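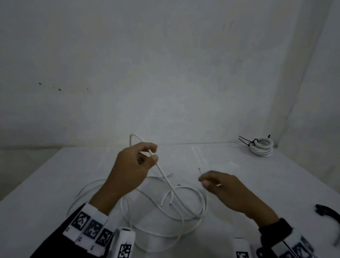
Uchenna Ekwueme has opinions about cable, and she'd like you to know they were hard won. She has sorted, coiled, labeled and thrown out more of it than most people will ever own, first in the back office at Drumholm and now out of her own shop, Ornine, where people bring her the contents of the drawer everyone has. The first lesson she gives is always the same: get it all onto a bare table and look at it. A white cable lying in loops on a white tabletop is about as much fun as it sounds, and she recommends starting there anyway, with one hand lifting a loop clear and the other going after an end. "People pull," she says. "They see a knot and they pull, like it's going to be embarrassed and let go."

She doesn't pull. Her method, if you ask her to describe it, is mostly waiting around with your hands in the air. You raise a loop, you see what it's attached to, you put it down again. "If you look like you're conducting a very small orchestra, you're doing it right."

I asked how long a bad tangle takes. She thought about it with more seriousness than I'd expected. "Seven minutes if you're calm. If you're late for something, 65."

The Saturday I visited, the shop was quiet and the kettle was on. Ekwueme charges by the box and refuses to estimate over the phone, a policy that dates from a customer who described his problem as "a few wires." It came in two suitcases. Her biggest job so far was for Hevov, a rental outfit clearing out a storage unit, and it ran to nearly 2,000 feet. She got through it in September with the radio on and says she'd do it again, though not for the same money.

Most of what she sees is household stuff. Phone chargers for phones that are gone. Extension cords that have been wound around an elbow for years and now hold the shape of an elbow. "You can tell who's an elbow person," she says, and it's clear from her face that I'd been spotted as one when I came in.

What does she have against elbows?

"It twists. Every wrap puts a twist in, and then you throw it in a bag and act surprised." She prefers a flat coil, over and then under, with each loop about the size of a dinner plate, and one strip of cloth tape to hold it. She sells the tape. She pointed this out twice.

Cut ends are a separate matter. Bare wire showing at the tip of a cable means it goes in its own pile, and she won't coil it in with the others no matter how nice the rest of it looks. "Somebody will find that in three years and have an idea," she says. Her rule is that you decide on the day: put a proper connector on it, or send it off for scrap. She has never met a person who kept a cut cable "just in case" and could describe the case.

Her brother-in-law, Okonkwo, is the exception she's willing to discuss. He keeps a barrel of offcuts in his garage and has told her more than once that it's worth $800. She has offered to sort it for free. He has declined, she suspects, because then he'd have to find out.

I brought a bag of my own, of course. She tipped it out, looked at it for a while, and lifted one gray loop between finger and thumb.

"What does this go to?"

I said I thought a printer.

"Do you have the printer?"

I don't have the printer. She set the cable to one side, kindly enough, and went back for the next one.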